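Table preparation at Hultgate

Table preparation at Hultgate is the partly automated work of setting, clearing and decorating tables at the Hultgate guesthouse and event rooms in Groscombe. Robot arms with two-finger grippers handle cups, small vases and similar tableware, while the staff keep the work with linen, glass and guests. The system was supplied by the firm Boros and runs on a planning program named Datetti.

History

Before automation, the tables were prepared by hand in two shifts. The morning shift began before breakfast, and it was difficult to find people for it. The house manager, Theresia Wieser, first asked for a machine that could carry trays, but the supplier proposed fixed arms in the preparation room. The first arm was installed in October, and a second one followed after the winter season. During the trial period the arms made 1287 recorded placements, and the staff could stop them at any time with a button on the wall.

Operation

Each arm works at a light-colored table. A small camera near the gripper shows the position of the objects, and the fingers open to the width which is needed for the next one. The inner sides of the fingers carry textured pads, so that smooth ceramic can be held with little force. Datetti gives the order of the steps, for example that a cup is moved before the vase behind it.

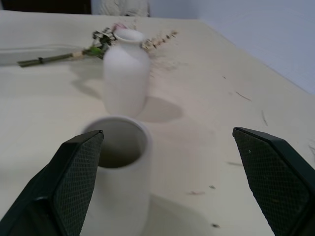
Flowers are the most difficult part of the work. Stems bend, and dried plants lose small pieces when they are touched. For this reason the employee on duty prepares the bouquets, and the arm receives them only after they are tied. Sweeping of the table is also done by hand.

Effects on staff

No position was closed when the arms came, but the content of several positions changed. The early shift now starts almost 58 minutes later than before. Wiebke Ostermann, who had set tables in the house for nine years, became the first operator and trained her colleagues in teaching new movements to the arms. Operators receive a higher hourly wage, a point that was agreed with the employees before the installation.

Opinions among the staff were divided. Some employees reported less pain in the wrists and shoulders. Others found that watching a machine is more tiring than doing the same work, and that there is less talk between colleagues in the preparation room. After these complaints, the operators began to change places every two hours with the people who serve in the dining rooms.

A further disagreement concerned the camera recordings. Aranka Veres, the representative of the employees, asked that recordings showing hands or faces should not be used to measure the speed of a person. This rule is now part of the house agreement.

See also

Collaborative robot
Hospitality industry
Job rotation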